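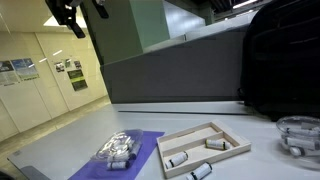 The sorting bench, with the divided tray between the bag and the glass bowl.

Grade the Log, Drop the Leaderboard

The robotics elective at Drikdale has a sorting unit, and the unit has a leaderboard. Teams program an arm to place white cylinders into a divided wooden tray. The team with the most placements in a class period goes to the top. I have taught the unit for several terms, and I think the leaderboard should go.

My objection is to what it measures. A placement count rewards whatever a team can repeat fastest. Given a choice, students start with the cylinder that is easiest to reach and leave the ones in the bowl for last. They learn to set parts out at a friendly angle before the run starts. All of this is sensible behavior under the rules as written. The rules are wrong.

The bowl is the hard part of the exercise. Cylinders in it lie at different angles and one often covers part of another. Clear glass also bends the outline of whatever is behind it, so a vision routine that works on the bare table can report a position that is off by enough to miss the grasp. The plastic bag adds glare along the folds. A team that spends a full period on those two problems may place nothing. Under the current scheme it scores below a team that moved 24 parts from an open table with fixed coordinates.

Last term I had students keep an attempt log in a shared spreadsheet. We ended with 1,147 rows. Each row had the start location, the commanded grip width, the result, and a cause if the attempt failed. The cause column was the useful one. Early entries said things like "missed" or "bad grab." By the end of the unit most teams were writing entries such as "finger hit compartment wall, approach too shallow," which another team could act on.

I propose grading that column. My version has 3 parts: whether the log is complete, whether the stated causes agree with the recorded motion, and whether the next change to the program follows from them. Placements would still be recorded. They would carry no points.

The usual argument against this is motivation. Students like a ranking, and the Sternora regional meet, which some of them enter, is scored by count. I accept the first point. On the second, a class that runs for one term does not need to copy the format of a meet that takes one afternoon. Students who want to practice for the meet can do so in club hours.

A better argument is grading time. Reading about 200 log rows per team is slow. I sample them, and I pick the rows after the log is closed so that no one can polish a chosen few. Sampling takes me less time than settling disputes over whether a cylinder resting on a divider counts as placed.

The new rubric goes into the course packet in September. The tray stays the same.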